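Search this site Enter keywords Go

Visit Report: Katard Housewares Fair, Lusow

Prepared for the Sosbridge Retail Training Office by Imani Escobedo

A delegation from the Training Office attended the autumn fair at Lusow in October. The fair occupied two halls of the former tram depot and listed 281 exhibitors, most of them small makers and wholesalers of kitchen and table goods. Entry was by trade badge. Badges ordered in advance were collected at the north door, where the line was long until midmorning.

The first hall was given over to cookware and cutlery. Members met with Urho Kauppinen of the Lyons buying group, who explained how shared orders are placed on behalf of independent stores. The group now serves 464 stores and sets its spring list before the end of the year. Stores wishing to join must apply through a current member.
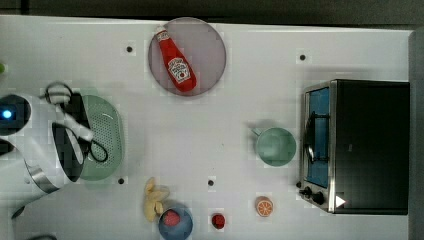
Section 2: Tableware and Kitchen Basics

Colanders, plain plates and other everyday items filled the second hall. Exhibitors reported steady demand for single plates sold outside of sets, and several have lowered their minimum orders for this reason. Grey and off-white remain the colors most often requested. Delivery terms varied widely, and the delegation advises stores to obtain them in writing.

The afternoon talk on shelf labeling was well attended but ran over its time, and the question period was dropped. Copies of the handout may be requested from the Training Office. Lunch was available only in the first hall.

The delegation thanks the Katard organizers for their courtesy. Members who plan to attend the next fair should submit travel forms to Ms. Escobedo, Room 551.

Last updated: 2019-01-13

Contact the Training Office | Copyright Sosbridge Retail Training Office | Back to top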